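Muvport conclui migração do sistema de gestão de armazéns da Wegener

Nova plataforma abrange cinco centros de distribuição e substitui três aplicações anteriores

05/11/2024 -- A Muvport, fornecedora de software para logística, concluiu a migração do sistema de gestão de armazéns da distribuidora Wegener para a versão atual da plataforma Norow. O projeto abrangeu os 5 centros de distribuição da empresa e incluiu a transferência dos cadastros de artigos, endereços de estocagem e regras de reposição.

A operação anterior dependia de três aplicações distintas, com sincronização noturna por arquivo. Na nova arquitetura, recebimento, armazenagem e expedição compartilham uma única base de dados, e as movimentações são registradas no momento da leitura do código de barras. O intervalo de atualização dos saldos entre unidades passou a ser de 60 segundos.

"A etapa mais demorada foi a revisão das unidades de medida. Havia artigos cadastrados em caixa numa unidade e em peça na outra, com fatores de conversão divergentes", afirma Emiko Sasaki, gerente de implantação da Muvport. Foram corrigidos 546 registros antes da carga definitiva, executada em agosto.

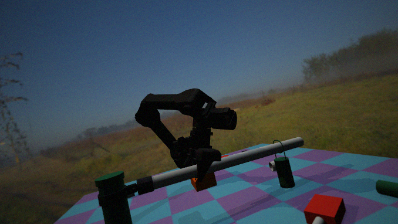 Imagem renderizada por computador: braço robótico preto sobre superfície quadriculada, com céu azul e gramado ao fundo.

O módulo de expedição calcula a sequência de carregamento com base na rota, no peso bruto e na janela de entrega do destinatário. Pedidos com divergência de peso superior à tolerância definida ficam retidos para conferência manual. A integração com o sistema fiscal da Wegener utiliza filas de mensagens com confirmação de entrega -- em caso de falha de rede, os documentos pendentes são reenviados na ordem de emissão.

O treinamento envolveu cerca de 200 operadores, divididos por turno e função. Segundo Gerd Oltmanns, diretor de operações da Wegener, os inventários rotativos passam a ser feitos por endereço, sem interrupção da separação de pedidos. "O inventário geral anual será mantido neste exercício, para comparação dos saldos", diz.

A próxima fase do contrato prevê a adoção do módulo de gestão de pátio, com agendamento de docas pelas transportadoras. O cronograma será definido após o período de estabilização.

Sobre a Muvport
A Muvport desenvolve e implanta software para gestão de armazéns, pátios e transporte.

Contato para a imprensa
Pascal Bauerfeind
Assessoria de comunicação, Muvport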